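3.2 Households and water use at the tap

Meter data came from 72 flats in the Kulta blocks, all built to the same plan, all on the one supply main. Readings taken weekly from March. Two flats dropped out early (tenants moved) and are left out of everything below. Rent includes water, so no bill to react to. Worth keeping in mind when comparing with Van der Linden, where tenants paid by the litre.

Diaries first. Each household was asked to write down every use of the kitchen tap for one week: rinsing, filling, washing up by hand, drinking. Returns were patchy. Weekends especially thin. Where a diary had fewer than four full days we dropped it and kept only the meter reading. Jozef Van Hecke coded all entries, Ans De Bruijn recoded 100 of them blind, and differences were talked through untill both agreed. Most of the trouble was with "rinse", which people used for anything from a cup to a full stack of plates.

In total 485 washing-up events could be matched to a meter trace. Matching was done by hand, start time against start time, with a bit of slack for clocks that were plainly wrong. Events that overlapped with a shower or the washing machine were thrown out.

Two habits stand out. Some households fill the basin and wash in standing water, others leave the tap running throughout. The second group used more per event, as expected, but also washed up less often, so the weekly gap is smaller then the event gap suggests. Age of the tenant made little difference. Household size did.

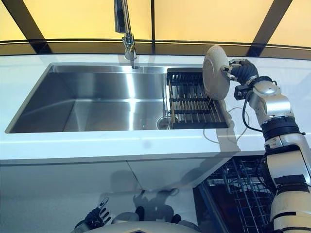
Figure 2. Kitchen sink with drying rack.

Flow limiters (Prisard type) were fitted in half the flats after the diary week. Running-tap households simply ran the tap for longer, at least at first. Basin fillers complained about the wait. Several took the limiter out again, which we only learnt at the closing visit, and those flats are marked in the Birex file and left out of the after-fitting averages. Hot and cold were metered apart but are pooled here, see section 4 for the split.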